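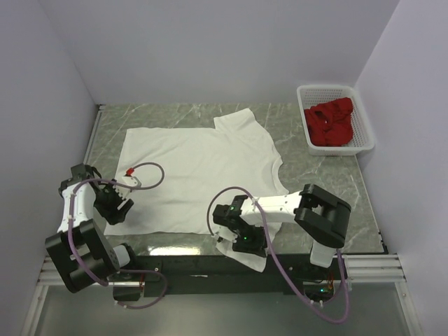

White T-shirt on a marble-patterned tabletop.

Ramgate Maritime Museum puts Radwan records online

10 October 2023
By the Media Office, Ramgate Maritime Museum

The Ramgate Maritime Museum has published its full set of papers on the loss of the coastal steamer Radwan, which ran aground on the Skotard reef 100 years ago. The collection is free to search and can be read without an account.

The online collection holds 2,152 scanned pages. It takes in the ship's surviving cargo lists, the wages book, telegrams between the harbour office and the owners in Vestden, and the typed record of the inquiry. It also includes 526 letters written by passengers, crew and their relatives in the months after the grounding. Most of the letters have been kept in storage at the museum and were available only by appointment.

The Radwan carried mail, wool and passengers between Vestden and Ramgate. She struck the reef at night in heavy fog, on the southbound trip. Everyone aboard got off in the ship's boats and reached the beach below the Skotard light before morning. The steamer stayed on the rocks for nine days, then broke up in a gale. Part of the cargo was recovered and sold at the Ramgate wharf.

Early newspaper reports of the grounding disagreed with each other on several points. One Vestden paper told its readers the ship had been towed safely into harbour. Another printed a list of the missing that named people who had never bought a ticket. The museum has placed scans of these reports beside the telegrams that reached the newspaper offices, so that readers can compare the two.

The inquiry sat in Ramgate and found that the ship had been travelling too fast for the conditions. It also criticised the fog signal at Skotard, which two witnesses said they did not hear. The keeper's log for that night is in the collection. Its first four pages are water-stained and some entries cannot be read.

Scanning finished in September. Each page has been given a plain-language title, and handwritten items have been typed out in full. Original spelling has been left as it was. Names can be searched by surname, by home town and by role on the ship. Where a surname is spelled more than one way in the papers, a search for one spelling will bring up the others.

The museum is asking families with a connection to the Radwan to get in touch if they hold letters, photographs or ticket stubs. Items can be scanned at the front desk during opening hours and taken home the same day. Written family accounts of up to 2,000 words are also welcome and will be added to the collection under the writer's name.

A small display of original papers, including the wages book, is open in the museum's ground floor gallery. Entry to the display is included in general admission. School groups should book ahead.

Media enquiries: Media Office, Ramgate Maritime Museum, Wharf Street, Ramgate

Sign up to our newsletter for museum news and coming events. You can unsubscribe at any time.

© 2023 Ramgate Maritime Museum | Contact us | Back to top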